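Threads > Kitchen and Home > Tile Counters

I have spent a whole winter learning about white tile and I would like to make that your problem. A thread.

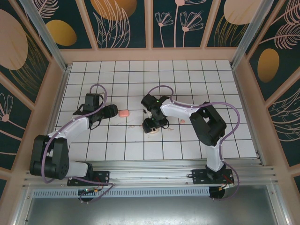

My position, going in, was that white tile is the easiest surface in the world to keep clean. My position now is that white tile is the easiest surface in the world to see crumbs on. Those are different skills.

Crumbs first. On the old brown counter I could eat toast for a month and the evidence just joined the pattern. On white, one cracker at 9 in the morning and the place looks like a bakery got robbed.

And every crumb heads for the lines. I don't know how. You put a cookie down in the dead center of a tile, you lift it up, and the bits are in the grout, settled, paying rent.

About those thin black lines. I picked dark grout because the man at the Tovar showroom told me it "hides everything." It does hide everything. It's hiding it right now. I'd like some of it back.

Method one: the damp cloth. This turns crumbs into paste and then moves the paste two tiles over. Very popular in my family.

Method two: the hand vacuum. Mine is a Drikico. It picks up crumbs fine and it also blows air out the side, so the other half of the crumbs go on a trip.

Method three: dry brush first, always dry, a soft one, sweeping along the lines and then across. Pan at the edge. Cloth after. I resisted this for weeks on the grounds that it's what my grandmother did.

It works very well. I have not told anyone in the family.

Someone asked what the tile cost. The quote from Alimbridge was 3452 for tile, grout and labor – and that was before the second box, because I measured the short side twice and the long side in my head.

Someone else asked about sealing the grout. Yes, do it. I skipped it in December to save 200 and then spent a good part of that on brushes.

Pink crumbs are the worst, by the way. Brown ones at least look like food. Anything pinkish on white tile looks like the start of a police show.

Small round things: will roll. Cream-colored small round things: will roll and then match the tile well enough that you find them with your elbow.

Several of you want me to get the Flistidberg cutting mat and just cover the whole counter. So I'd pay for tile and then for a thing to keep me from seeing the tile. I have it in my cart.

To the person who wrote that they "just don't eat over the counter" – where do you live, and is there room?

Anyway, brush dry, then wipe. Seal your grout. I'm going to go have a cracker over the sink.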